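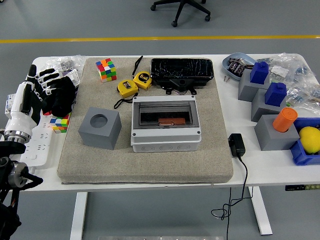

A puzzle cube, two tape measures and a phone with a badly cracked screen.

I've been using a cracked phone for 84 weeks now, and I'm done feeling sheepish about it. The repair shop in Pretham wanted $117 for new glass. I paid $112 for the whole phone, used! So I said no thanks, put clear tape over the worst corner and went home.

People get weirdly upset on my behalf. A woman on the Drirkau bus offered me her old one -- sweet of her, but mine still makes calls, and that's most of what I ask of it. My mother's kitchen radio had a split case for as long as I lived at home and we never missed a ball game.

I think we've gotten way too jumpy about scratches and dents. Fix the brakes, sure, fix the roof. But a chipped mug holds coffee just fine, and I'm keeping mine.

We use cookies to improve your visit. Accept / Manage settings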